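Chapter 12
Color on the Page and on the Wall

Mix a little yellow into a can of white paint, add a touch of brown, and you have beige. Most people would call it the dullest color in the store. Painters know better! Put beige next to a strong red and it can look almost green. Set it beside black and it seems to glow. The paint stays the same, and your eye does the rest.

This chapter is about how colors change each other. You will meet Sushil Nigam, a sign painter who keeps 34 sample cards of "plain" tan in his shop in Brovberg and can tell you which one suits a bakery. You will also mix your own neutrals — messy work, and great fun — and learn why two grays that match at noon may look wrong at 6 p.m.

Keep your notebook from Chapter 11 close by, as we will use the gray scale you painted there.

Words to know: neutral, hue, value, contrast, undertone

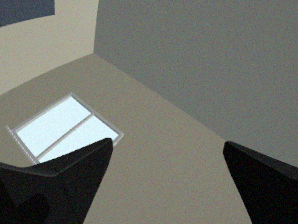
12.1 What Makes a Color Neutral?

A neutral is a color with very little hue of its own. Black, white, and gray are the pure ones. Tan, cream, and beige are close relatives, and each leans toward some brighter color. That lean is called the undertone. To find it, lay your sample on clean white paper and look again.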